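1/ Since we moved to Hultham, the dry food has its own corner on the table. I want to share how we do it, maybe it helps another person with a small kitchen.

2/ I bought a big bag from Boström for 785 and it did not fit in any cupboard. So now a smaller part lives in a glass box.

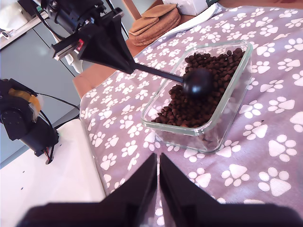

Kibble in the glass box, on the paw print cloth.

3/ The cloth is only for the crumbs. I shake it on the balcony in the evening – the birds of Himville street are very happy with me.

4/ For the portion I use always the same scoop. Before, I poured by hand and it was every time too much.
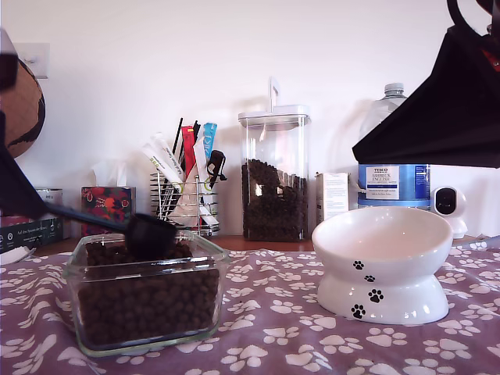 5/ The raised bowl I wash each night with hot water and a soft brush. Then it must dry well before breakfast.

6/ The tall container with the white lid stays at the wall, and I fill it up when it comes under a third.

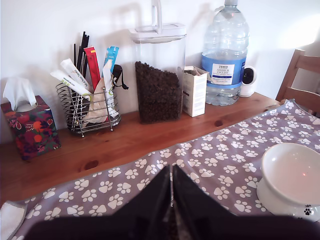 Do you wash the tall container between two bags?
Each time it is empty, and I leave it open one night to dry.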